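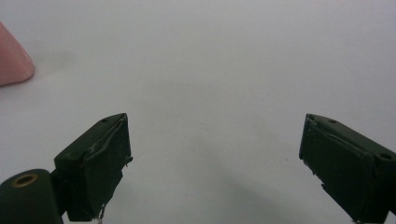

How does a robot learn to pick things up?

You learned to pick up a cup when you were very small. You tried many times, and you watched other people do it. A robot can learn in a similar way, but it needs someone to give it examples.

At the Zelik workshop in Hindale, people make these examples by hand. They hold a tool called a gripper. It has two fingers that open and close, like the ones on a robot. A camera on the tool records what is in front of the fingers.

One person who does this job is Agata Palumbo. She moves the gripper toward an object, closes the fingers, lifts the object and puts it down somewhere else. That is one example. Then she moves the object to a new spot and does it again. For one task she recorded 578 examples.

Why so many? If a cup was always in the same place, the robot might only learn to reach for that place. It has to see the cup on the left, on the right, near and far.

Some examples go wrong. The object slips, or the fingers miss it. Agata checks each recording and marks the ones with mistakes. After that, 500 good ones go to a computer program. The program looks for patterns: when the fingers are here and the cup is there, which way should they move next?

The last step is a test. A real robot arm tries the task 11 times with no person guiding it. If it keeps missing, Agata goes back and records more.

Words to know

Gripper: the part of a robot that holds things.

Data: information that is collected and saved.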